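Chapter 6
Planning and Budgeting for Handling Equipment

Learning objectives

After studying this chapter, the reader should be able to:

Distinguish between the purchase price of a piece of equipment and its cost of ownership.
Prepare a one-page statement of need before requesting quotations.
Identify the supporting items that are most often left out of a first budget.
Compare two purchasing plans that spread the same work over different periods.

Opening case: The Worngate workshop

In May, the training workshop at Worngate was asked to submit a plan for a new manipulation bench. The bench was to be used for teaching small handling tasks: picking up tools, passing objects from one station to another, and placing light items on a flat surface. The workshop had received a single quotation, from a supplier named Sarik, for one robot arm with a gripper and controller. The department assumed that the quotation was the budget.

The finance office returned the request without approval. Its written comments noted that the plan did not state which objects would be handled, how many people would use the bench at one time, or who would replace worn parts. It also asked whether any of the early work could be done with hand-held grippers before an arm was purchased. The workshop had not considered this question, and its second plan began there.

Hand-held grippers allow an instructor to study a task before committing to a fixed installation. The user can learn how wide the fingers must open, which surfaces are difficult to grasp, and how much clear space the work requires. These findings belong in the statement of need, where they can be checked against each supplier's offer.

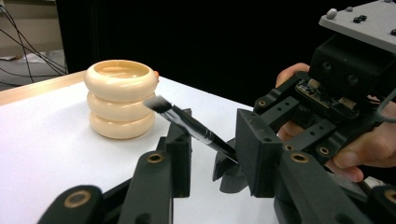
Figure 6.1 Hand-held grippers at a white tabletop. The fingers of one hold a paintbrush by its handle, beside a stack of three rounded rings.

A task of this size places few demands on lifting capacity. The handle of a brush is narrow, however, and a finger design suited to boxes may hold it poorly. Buyers who specify equipment by payload alone often find that the fingers must be replaced within the first year - a cost that seldom appears in the original quotation.

6.1 The statement of need

A statement of need is a short document written before any supplier is contacted. It describes the work, the users, the space, and the period over which the equipment is expected to serve. It does not name a product. The revised Worngate statement listed 31 objects, grouped by shape and by the kind of grasp each one called for, and set aside one bench for two users.

The statement should also record what the organization already owns. Tables, power outlets, computers, and storage are easily overlooked in both directions. Some are bought twice, and others are assumed to exist and do not.

6.2 Purchase price and cost of ownership

The purchase price is paid once. Cost of ownership includes every later expense needed to keep the equipment in use, such as spare parts, training hours, software renewals, and repair. Londoño, the second firm to submit an offer, quoted a higher purchase price but included finger replacements for the full service period. Over 200 weeks of planned use, the two offers differed by only $306.

Table 6.1, at the end of this section, sets out both offers in full. Readers should note that the Sarik offer listed shipping as a separate charge of $356, payable on delivery.

Before continuing, review the definitions of fixed and recurring costs in Chapter 2. The Bisura worksheet introduced there will be used again in the exercises for this section.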